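Search this site Go

Print this page | E-mail this page

Vilthorpe board collection

The Vilthorpe board collection is a set of recorded examples made at Dellerville for training a robot arm to handle a chessboard. It was begun in March by Tamara Palamarchuk. Each example pairs the operator's commands with views from a camera at the wrist.

Enclosure

Work is done in a small enclosure with patterned walls, metal trim and a marble-patterned floor. The board is set down at a slight angle.
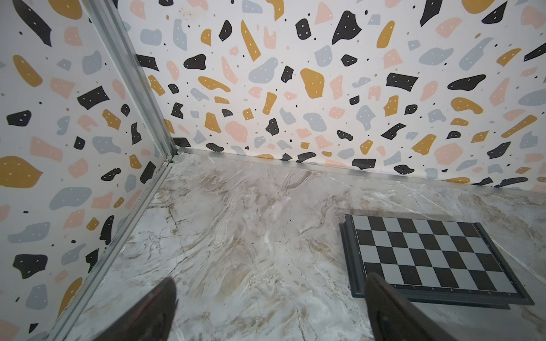
Recording

A session lasts 90 minutes and is run by 2 operators. Every example begins with the fingers open and the board within view. The orientation of the board is noted from its printed letters, which may read from h to a.
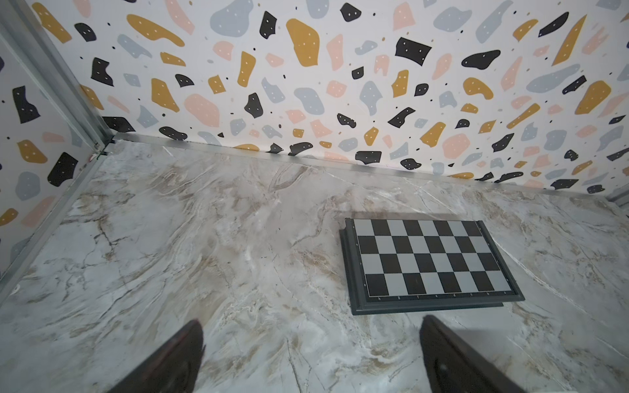
Review

Leonie Goodwin drew up the review rules. One example in 12 is checked by hand, and those with missing commands are withdrawn.

See also: Tekleab method; Trakania

Print | E-mail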